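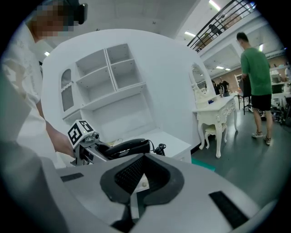

Minoru Hoshino wrote on his survey form that a printed shirt is never too old to wear, only too old to wear in front of other people, and that he had moved his own shirts down from work to home to bed over many years without once deciding to throw any of them away.

Figure 3. White short-sleeved T-shirt with faint lettering on the chest, worn by the person at the left.

4.2 Where printed T-shirts go

His answer was longer than most, but the pattern in it was common. Of the 131 households in Merkville that returned the form, most described some kind of order in which T-shirts were used. A shirt began as something to go out in, became something for the house or garden, and ended as nightwear or a cleaning cloth. We call these stages outdoor, indoor and rag. Respondents did not use those words themselves, except for "rag", which was written on the forms in several spellings.

Printed shirts moved through the stages differently from plain ones. A plain shirt was moved down when the cloth failed, usually at the collar or under the arms. A printed shirt could be moved down for two reasons, the cloth or the print, and they rarely came at the same time. Where the print had cracked or peeled, the shirt was often moved indoors while the cloth was still sound. Where the print had only gone pale, people were much slower to act. Several respondents said they preferred it that way. One wrote that a new print "shouts" and that she washed a new shirt a few times before wearing it to see friends.

The type of print matters here. Lettering put down as a thick layer on top of the cloth tends to fail in pieces, and the gaps are easy to see. Water-based ink sinks into the cotton and loses colour evenly. Pale lettering on white cloth is the hardest case to judge by eye, as some shirts are printed that way from new. For this reason we did not grade prints from photographs. Grading was done by hand on the shirts that households lent us, using the five-step scale given in section 3.

Washing habits explained part of the difference between households. Those who washed at 40 degrees and dried on a line reported keeping printed shirts in outdoor use for longer than those who used a tumble dryer. Turning the shirt inside out was mentioned often, but we could not separate its effect from that of line drying – the same people tended to do both. Iron use was too rare to say anything useful.

We also asked where each shirt had come from. Three sources made up nearly all of the answers: shops, events and employers. Shop shirts, including those sold under the Fona and Notier labels in the town, were treated much like plain ones once the print began to go. Event shirts were kept longest. A shirt from the Hosoda road race, held every July, was named on many forms, sometimes as an item the respondent no longer wore but still kept folded in a drawer. Employer shirts left outdoor use quickly when the job ended, whatever their condition, and were the most likely to go straight to rag.

Keeping a shirt and wearing it should be treated as separate matters. In the follow-up interviews, people who said they owned "too many" T-shirts usually wore a small set of them in rotation and left the others at the bottom of the pile. The reasons given for leaving a shirt there were fit and feel more often than looks. Heavier cloth was said to be too warm in the house. Tight necks were disliked by nearly everyone who brought them up, and two people had cut theirs open with scissors.

Charity collection played a smaller part than we had expected. The 500 leaflets sent out with the forms listed the collection points in Merkville, and most respondents knew at least one of them. Even so, printed shirts were seldom given. People assumed that no one would want a shirt with the name of a race or a firm on it. The sorting staff we spoke to did not agree, and told us that cloth weight and stains decided the matter far more than the wording on the front.

There are limits to these results. The form asked people to remember how long they had owned each shirt, and memory is poor on this point unless the print carries a year. Households with children under ten filled in fewer of the later questions. We also have little to say about shirts bought second-hand, where the first part of the shirt's life is unknown to the person answering. Section 4.3 takes up the last stage, rag use, and sets the answers beside the amounts of cotton found in household waste.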